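Londthorpe Activity Boards
Progress report to the Usen Fund
08/05/2018

Where we are

We're past the halfway mark on the Londthorpe project and I'm very happy with where things stand! As you'll remember, the grant was for designing and building modular activity boards for hand skills practice: buttons to press, sliders to move, switches to flip, plugs to pull and put back. The first complete board is built, it works, and people keep drifting over to play with it, including two from the accounts office who came in to ask about receipts.

The main change since the last report is the way the modules go together. We started out with one big panel and everything mounted on it, and it was a pain to repair. If one switch failed, the whole board was out of action. Now the modules sit side by side and lock together at seams shaped like jigsaw pieces. You can pull one out, work on it at the bench, and put it back the same afternoon. It took us four tries to get the seams right (the early ones were so tight that we cracked a corner getting them apart) but the current fit is a real pleasure to handle.

The slider section was the hardest part to get feeling right. We wanted a knob that moves with light pressure and still stays where you leave it, and for a while we could have one or the other.
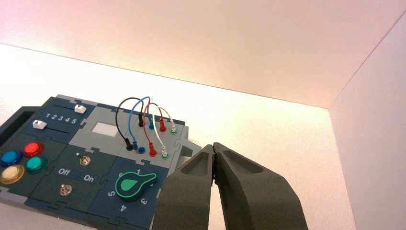 We ended up lining the slots with a thin strip of felt, and that did it. The numbers 1 through 5 are printed between the two slots so that someone can be asked to set one slider to a 4 and the other to a 2, and check the result themselves. The occupational therapists at Grivville asked for that, and they were right to. They also asked for larger numerals on the next version. We'll do it if we can find the room.

The buttons were easy by comparison. We bought 200 of the round arcade type in mixed colors, which gives us plenty for the remaining boards and a good drawer of spares. They have a nice click, the shiny caps wipe clean, and they are cheap. The colors help with instructions too — "press the red one, then the blue one" needs no reading at all.

Bench testing

Before a board goes out we want to know it will last. The test target in our proposal was 3,000 presses per button, and all four on the first board have passed it with no change in feel. The toggle switches are at 1,053 cycles so far. They'll carry on through June. One toggle loosened in its mounting early on; a lock washer fixed it and we've added the same washer to the drawings.

The test leads have been the surprise favorite. Pushing a plug into a socket takes two hands for a lot of people, or one hand and some patience, and the Grivville group went back to that module again and again. We do need to settle on a lead length. The longer ones flop over nicely out of the way of the switches but they also catch on sleeves.
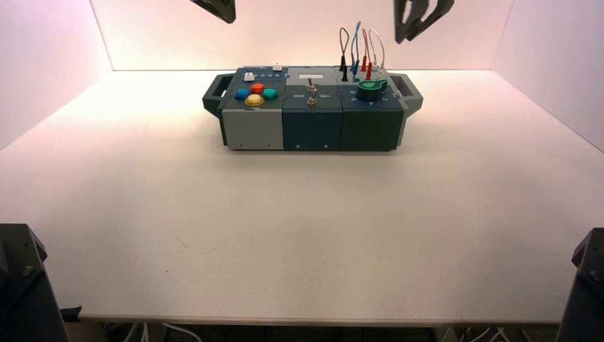 The assembled board, with push buttons, toggle switch and test leads across its three modules.

The side handles came out of a conversation with the Macapagal day center, where the boards will be carried between rooms several times a day. We had been picturing something that stayed on one table all week, so I'm glad we asked. The open loops are easy to get your fingers through, and they make it much simpler to turn the board to face the next person.

Spending

We are within budget on every line. Electrical parts came in under the estimate, mostly because of the bulk order on buttons. Printing went over by $200 on account of the extra rounds on the seams, and I've covered that from the electrical line as your guidelines allow. No other transfers are planned.

What comes next

Two more boards are in progress and both should be ready for Macapagal in June. Before then we need to finish the toggle testing, choose the lead length, and write the short guide that goes in the box. A draft of the guide exists but it's far too long — I'd like it down to one sheet, printed on both sides.

There is one question for you. Grivville would like to keep the first board when their trial ends, and the grant agreement has it coming back to us for display. I'd much prefer to see it used. If you're happy with that, a short note by email is all we need, and I'll update the equipment list to match.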